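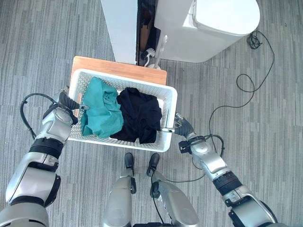

18 August 2023

Equipment planning for the laundry task, second half of the year. Went through the wish list with Zahira this morning and we got further than I dared hope!

Grippers first. The two-handed basket carry is the job we keep coming back to, and it leans on both hands equally, so we want spares as a matched pair and not one now, one whenever. Savton will sell 2 together and hold the price until we have a signature. Clustent quoted as well, a bit cheaper per hand, but they want us to take their wrist adaptor and I'd have to redo the mounting. Leaning Savton.

Cables. My favourite line on the whole sheet, because it costs next to nothing and I'll enjoy it every single day. Proper sleeving and clips for both arms and the legs, plus a ceiling reel for the long run that currently lives on the carpet. Mancuso do a kit for 408 pounds, reel included. Zahira said yes before I'd finished the sentence.

Baskets: 3 more, same white plastic sort with the holes in the sides and a solid rim. Would also like one with soft handles, to see how the fingers get on with something that gives. Petty cash.

Clothes: we need a wider mix. Dark things, bright things, long sleeves, towels, something really slippery. Charity shop trip, happy to go.

Not this round: the second robot (sigh). Cosimo thinks there's a decent case for February if we can show hours of use, so please, everyone, fill in the run log, even for short goes. Tomwood would do a lease, and I've asked them to split out the servicing so we can compare it with buying outright.

To do
Me: Savton order form, measure up for the reel
Zahira: ask Clustent if the adaptor is optional
Cosimo: lease figures into the shared sheet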